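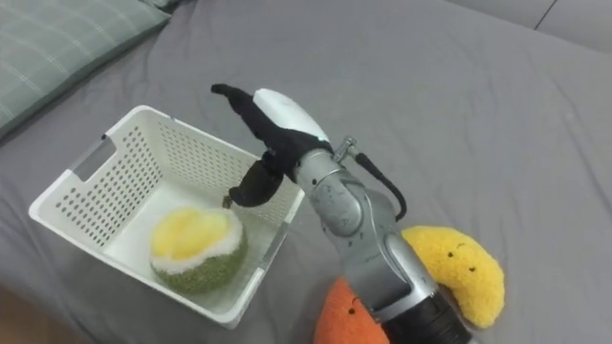 "Everything soft goes on the bed first," Ngaio announced, "and then we decide its fate!"

She had been saying this since breakfast, and she loved saying it. Moving day was still a fortnight off, but Ngaio Partington had never in her life waited for a deadline when there was sorting to be done. She was 62, she had a fresh roll of tape on her wrist like a bangle, and the whole glorious mess of the spare room was ahead of her.

Darcy sat on the floor with his back against the wardrobe, matching socks. He was her grandson, nine years old, on loan for the July holidays while his mum finished up in Lockyer.

"What about the fruit?" he said.

"What about it?"

"Is it staying or going?"

Ngaio stopped. The fruit! She had forgotten the fruit had a fate at all. It had lived on the windowsill for so long, green and knitted underneath and yellow on top, with its fuzzy white band getting a bit fuzzier every year, that she'd stopped thinking of it as a thing a person could pack.

"Your grandad won that," she said. "Lockyer Show, the ring toss. Up to 50 goes, I reckon, at two dollars a go, and he wouldn't let me pull him away. There was a very nice kettle on the same shelf and he didn't want the kettle."

"What kind of fruit is it?"

"Well, that's the thing, we argued about it the whole drive home. I said melon. He said durian. He'd never eaten a durian, mind you, he'd just read about them. Halvard Grønli next door came out to help with the gate and said it was a cabbage, and your grandad didn't speak to him until the weekend."

Darcy laughed so hard he lost a sock. He got up, came over and pressed the yellow part with one finger, very seriously, the way you'd test a cake.

"Melon," he said.

"Thank you!"

"But I can see durian."

"Oh, you're just like him." She was delighted. She smoothed a bit of the grey sheet, which creased again straight away, and shoved the pillow further up into its corner. The pillow was staying. It had a tiny faded check you could hardly make out any more and it was the best pillow in the house, and she would fight anyone who said otherwise. The basket was staying too. It had done pegs, bath toys, a season of lemons and one unwell guinea pig, and it still had years in it.

"So what else goes in with it?" Darcy asked. "There's heaps of room."

He was right, there was. She looked at the scarves, the spare doona cover, the five beanies she had knitted the winter she discovered beanies. Any of them would have fitted. It would have been good, efficient packing.

"Nothing yet," she said. "Let it settle in."

"It's a toy, Nan."

"It's a melon, and it's never moved house before."

He thought about that, then went and fetched the marker from the hallway. On a square of tape he wrote, in capitals that got smaller as he ran out of space, FRUIT (UNDECIDED), and he stuck it to the rim of the basket and rubbed it flat with his thumb.

Ngaio read it twice. Then she clapped her hands and reached for the beanies.

"Right! Which of these is your colour?"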